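Girgate Outerwear Line: Progress Report to the Zemitness Fund
Period covered: March through August

Summary

Work on the Girgate line of men's jackets and overshirts is on schedule for the fall delivery, with one style running late. The grant paid for pattern development, the first production run and the extended size range. All three are under way, and the first two are nearly finished.

The line has 4 styles: a single-breasted blazer, a chore jacket, a quilted overshirt and a short zip coat. The blazer, the chore jacket and the overshirt are in production. The zip coat is still in sampling for reasons given below.

Production

By the end of August the sewing floor had completed 2142 garments out of a planned first run of 2573. The remaining pieces are nearly all zip coats, plus a small number of overshirts in the two largest sizes. Cutting for the overshirts is finished.

The blazer took longer per piece than we budgeted. The original pattern had a fully lined sleeve with a working cuff. We kept the lining and changed the cuff to a closed one with three buttons, and sewing time came down to where the budget had it. The chore jacket has given no trouble. It has a straight body, patch pockets and a corduroy collar, and the sewing team had made similar pieces before.
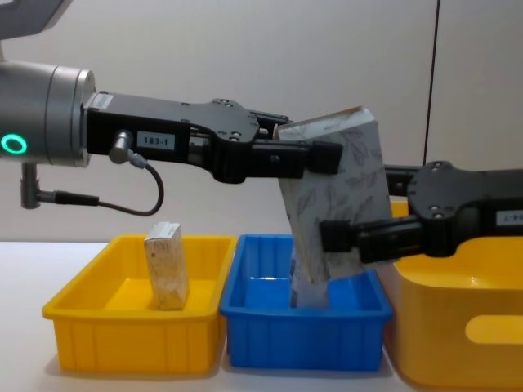

Why is the zip coat late?

The outer fabric from Rizvi shrank more in the steam press than the test swatch did, and the front panels no longer matched the length of the zipper. We rejected the first roll. Rizvi replaced it at no charge, and the new roll passed the press test in July. The pattern has also been given a little more length at the hem, so a small amount of shrinkage can be absorbed if it happens again.

Fit and sizing

The application promised an extended range, from extra small to triple extra large, with a tall option in the blazer. All sizes have been graded. Fit sessions were held for every style except the zip coat, with people wearing the samples for a full working day and then filling in a short form.

The most common complaint was tightness across the upper back when reaching forward. We added an action pleat to the chore jacket and moved the blazer's armhole up slightly, which gives more movement than making the whole body wider. The overshirt was left alone. Several people said the blazer's sleeves were long, and we shortened them in the regular sizes only. 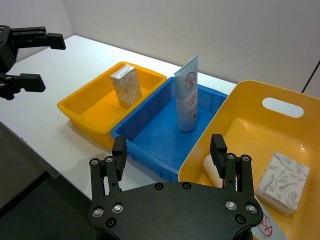 Fukico, which has agreed to stock the line in its stores, replied to the revised samples by saying that the tall blazer now hangs well but that the chest pocket sits too low on it. Their buyers asked for it to be raised before the second run, and wanted the same check made on the chore jacket. Both patterns have been corrected. The first-run tall blazers will go out as they are, at Fukico's agreement.

Fabric and color

The blazer is a wool and cotton blend in charcoal and a dark olive. The chore jacket comes in navy, tan and rust. Rust was added late, after the fit sessions, and replaced a pale gray that marked easily. The dye lots for navy varied between deliveries, so the rolls were sorted by shade before cutting and no jacket mixes panels from two lots. This cost us two working days in May.

Buttons have changed from metal to corozo on everything but the zip coat. The metal ones chipped in wash testing.

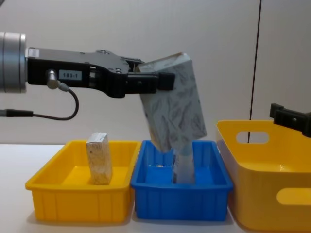

Care labels had to be reprinted with the change of buttons, as the old ones allowed a hotter wash than we would now advise. The new labels are sewn into all finished chore jackets and overshirts. The blazer is dry clean only and its label stays the same.

Spending

Pattern development closed slightly under its line. Production is on budget apart from the overtime spent sorting navy rolls, which we covered from the contingency. The reprinted labels also came out of contingency. We have not moved money between the main budget lines and do not plan to ask for it.

Next period

- Final zip coat sample approved in September, with cutting to start the week after
- Remaining overshirts finished and pressed by the end of September
- First delivery to Fukico in October, without the zip coat if it is not ready
- Zip coat delivered separately in November at the latest
- Pocket placement checked on all sizes before the second run is cut

We would like the Fund's view on one point. The grant agreement describes the October shipment as a single delivery of all styles. If the zip coat ships in November, we need written confirmation that a split delivery meets the terms.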